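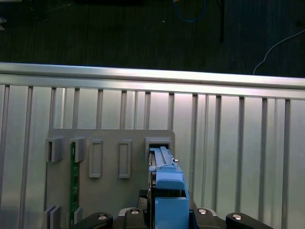
Sildale 40 Charging Kit for Small Electric Motorcycles

I've been riding electric for five seasons now, and the thing I get asked about most at the shop counter is charging at home. Fair enough! The brick that ships with most small electric bikes is slow, noisy and about as handy to carry as a cinder block. So when Anusell started making the Sildale 40 I ordered one for my own garage, used it all through the spring, and then decided to stock it.

It's a wall unit with a fixed 19-foot cable, which reaches the charge port on my bike whether I've parked nose in or tail in (I'm lazy about that). You hang it on the bracket, plug it into a dedicated 240-volt outlet and pick your charge limit with the knob on the side. No app, no account, no password to lose. If you really want an app, the Kisden wall charger has one, and I can order that for you, but I don't keep it on the shelf.

What I like best is the storage setting. Turn the knob all the way left and it holds the pack at a partial charge over the winter, so the bike can sit under its cover until you're ready for it. My old charger only knew full or off, and I was forever going out to the garage in my slippers to check on it.

What I don't like so much: the fan. It's quieter than a stock brick but you'll still hear it through a thin wall, and if your bedroom is over the garage you may want to set the delay timer for after breakfast. The cable also gets stiff when it's cold out — give it a minute before you try to coil it.

What you get

Wall unit with attached cable
Steel mounting bracket and 8 screws
Cable hook
Printed manual (a decent one, with a wiring page for your electrician)

Will it fit my bike?

It fits the Odoi commuter and the Odoi trail model straight out of the box. Older Odoi bikes with the round port need the adapter, sold separately. For anything else, send me the make, model and year before you order and I'll look it up. Please don't guess from the shape of the plug, because a couple of them look alike and are wired differently.

Ordering and returns

I ship the same day if you order before noon. Unused kits can come back within 40 days, in the box please, with the hook and screws still in the bag. If yours quits under warranty, write to me first and I'll deal with Anusell for you.

Related items
Round-port adapter for older Odoi bikes
Kisden wall charger (special order)
Spare cable hook
Winter bike cover, medium and large
Tire pressure gauge

Contact | Shipping | Returns | Copyright, all rights reserved | Back to top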